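検索 キーワードを入力 検索

Pidska ブロック仕分けキット(クラブ・授業用)

最終更新:4月

Pidskaのブロック仕分けキットは、学校のロボットクラブや地域の工作教室、それから競技会に向けて練習しているチームのためにまとめた教材セットです。お手持ちの卓上アームに二本指のグリッパーを付けて、ブロックをつかみ、運び、トレイに入れる。やることはそれだけなのですが、初めてのクラブではこの「それだけ」に一学期まるまる使ってしまうことも珍しくありません。私たちはそれでいいと思っていますし、むしろそのくらいゆっくり付き合っていただけるように中身を考えました。

もともとはNarkholmの放課後クラブで使っていた手作りの課題集が始まりです。指導をしていたPreben Gunnlaugssonさんが、毎年ノートに書きためていた練習メニューを分けてくださり、それをこちらで整理し直して、部品と一緒に箱に詰めたものが最初の版になりました。いまの版では課題カードの言葉づかいをかなりやさしくして、小学校高学年の生徒さんでも大人に読んでもらわずに進められるようにしています。漢字にはふりがなを付けました。(ふりがなのご要望は本当に多かったのです。お手紙をくださった先生方、ありがとうございました!)

セットの内容

樹脂製ブロック 20個
仕分け用トレイ 2枚
グリッパー用の交換フィンガー(黒) 2組
課題カード 6枚
記録シート(コピー可)
指導者用の手引き

アーム本体と制御用のパソコンは含まれません。対応する機種は手引きの巻末に一覧がありますが、載っていないアームでも、グリッパーの取り付け穴の寸法が合えばたいてい使えます。迷われたときは、穴の間隔を測ってご連絡ください。図面をお送りします。

ブロックについて

角を丸くしてあるので、低学年の子が握っても痛くありません。ただ、ロボットにとってはこの丸みがなかなかのくせもので、指先が角に近いところに当たると、閉じる力を強めるほどブロックが回って逃げていきます。面の真ん中をねらってつかむことを、生徒さんはたいてい何度も落としながら覚えます。課題カードの1番と2番は、この「どこをつかむか」だけを扱っています。早く3番に進みたがる子が必ずいますが、できれば記録シートを一枚埋めるまでは待ってあげてください。

色は青を標準にしています。カメラを使って色で見分ける練習をするクラブが増えてきましたので、背景が白っぽい机でもはっきり区別できる濃いめの青を選びました。トレイのほうは黄色系です。照明の強い部屋では、机の白やトレイの明るい面が飛んでしまうことがありますから、色のしきい値は必ず本番と同じ明かりの下で決めるようにしてください。窓際の席なら、午後3時を過ぎたあたりでもう一度取り直すくらいでちょうどよいと思います。

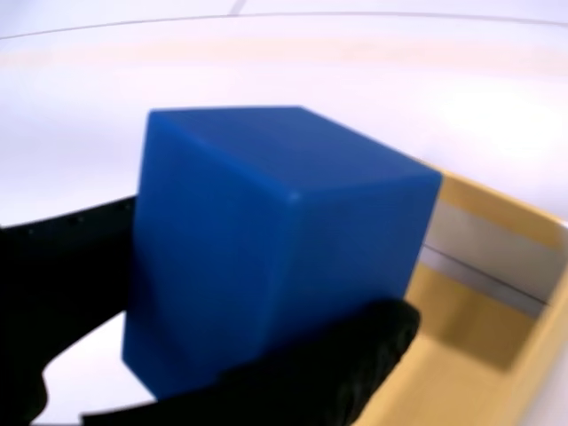 黒いフィンガーで青いブロックをはさんだところ。右側が黄色いトレイ。

フィンガーについて

交換フィンガーは、ブロックの面に沿わせやすいように作ってあります。取り付けたらまず何も持たせずに開閉させて、左右が同じように動いているかを見てください。片方だけ先に当たるようだと、つかむ前にブロックが押されて、置いたはずの場所からずれてしまいます。プログラムのせいだと思って一時間悩んだ末に、ねじが半回転ゆるんでいただけ、というのはどのクラブでも一度は通る道のようです。手引きには点検のページを設けましたので、練習の前に当番を決めて確認してもらうとよいでしょう。

表面が汚れてきたら、水で湿らせて固くしぼった布で拭いて、陰干しにしてください。アルコールはおすすめしません。2組入っていますので、片方を練習用、もう片方を競技会用と分けて保管されているクラブもあります。

課題カードの進め方

1番 ブロックに近づく、止まる
2番 つかむ、持ち上げる、元の場所に戻す
3番 トレイの上まで運ぶ
4番 トレイの中に静かに置く
5番 向きをそろえて並べる
6番 二台で受け渡す(アームが二台ある場合)

いちばん時間がかかるのは4番です。ブロックをトレイの縁に当てずに中へ入れるには、縁の高さを見込んで一度上を通る動きが必要になります。最初のうちは多くの生徒さんが最短距離の一直線で動かそうとして、ブロックの下の角をトレイの縁にぶつけます。手引きでは、縁の手前にひとつ「通り道の点」を置く考え方を紹介しています。紙に横から見た図を描かせてからプログラムに戻ると、すっとわかる子が多いので、急がば回れでぜひ一度試してみてください。

5番は少し趣が変わって、きれいに並べることがそのまま得点になります。Brøndumの交流会ではこのカードをもとにした種目があり、満点は400点です。速さよりも、隣のブロックとの隙間がそろっているかどうかで差がつきます。初参加のチームは、欲張らずに少ない個数をていねいに並べる作戦から始めるのがよいと思います。

少人数のクラブでは、つかむ係と記録する係を交代しながら進めるとちょうどよい忙しさになります。人数の多いクラスでお使いの場合は、トレイを1枚ずつに分けて二班に渡し、カードの番号をずらして始めると待ち時間が減ります。

安全のために

アームが動いている間は、トレイの中に手を入れないでください。ブロックを拾うときは必ず一時停止をかけ、声を出して周りに知らせてからにします。フィンガーの間に指をはさむと、力の弱い機種でもかなり驚きます。髪の長い方は結んで、ひも付きの名札は外しておきましょう。

ご注文と貸し出し

学校、クラブ、公民館などの団体からのご注文は、請求書でのお支払いを承っています。お届け先が学校の場合は、受け取られる先生のお名前とクラブ名を備考欄にお書き添えください。事務室で迷子になる箱が毎年いくつかあります。

購入の前に試してみたいという団体には、Timgateの教材室から6週間の貸し出しもしています。往復の送料だけご負担ください。返却のときはブロックの数を確認していただけると大変助かりますが、もし足りなくても、どうぞ気に病まずに一言メモを入れておいてください。棚の下から夏休みに出てきた、と後から送ってくださる方もいらっしゃいます。

課題カードをクラブに合わせて作り替えたい、という場合も遠慮なくどうぞ。書き換えたものを送っていただければ、次の版の参考にさせていただきます。

関連する商品
交換フィンガー(黒)2組入り
仕分け用トレイ 追加分
追加ブロック 青 20個入り
課題カード 続編「積む・数える」
指導者用の手引き(単品)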